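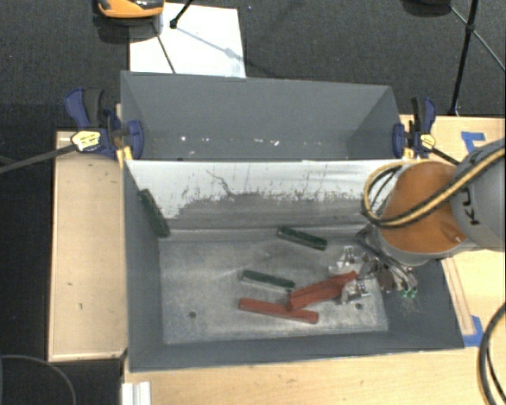

*Red and dark green blocks in a gray bin, with a second bin behind.*

**Drarneston picks Detero for waterfront plan, and the hard parts are still blank**

Drarneston has chosen the design practice Detero to draw up a plan for the old rail yard between Canpolat Street and the river. The city announced the choice on Tuesday with a 17-page summary that uses the word "porous" 10 times and gives the cost of construction nowhere.

Detero beat two other teams, including Baltus, whose smaller scheme would have kept the freight shed and built on the parking lot beside it. Detero wants the shed gone. In its place the summary shows three terraces stepping down to the water, a public hall and a "landscape of encounter" that looks a lot like a lawn.

The practice says its work begins with research, and it promises a season of walks, workshops and mapping before any building is drawn. That would be easier to believe if the summary didn't already include drawings of the buildings.

There is also the matter of the river. The lowest terrace sits in an area that floods most springs. Detero calls this "seasonal programming." The summary doesn't say who would clean up the mud, or whether the hall could stay open while the path to it is under water.

Housing gets one paragraph. The city had asked for apartments on the north side of the site, and the plan now describes them as a "future layer," with no number attached and no start date.

A model is due at the library in May, and written comments can be left at the front desk in Room 3075. The city says comments will "inform the process." It hasn't said whether they could save the shed.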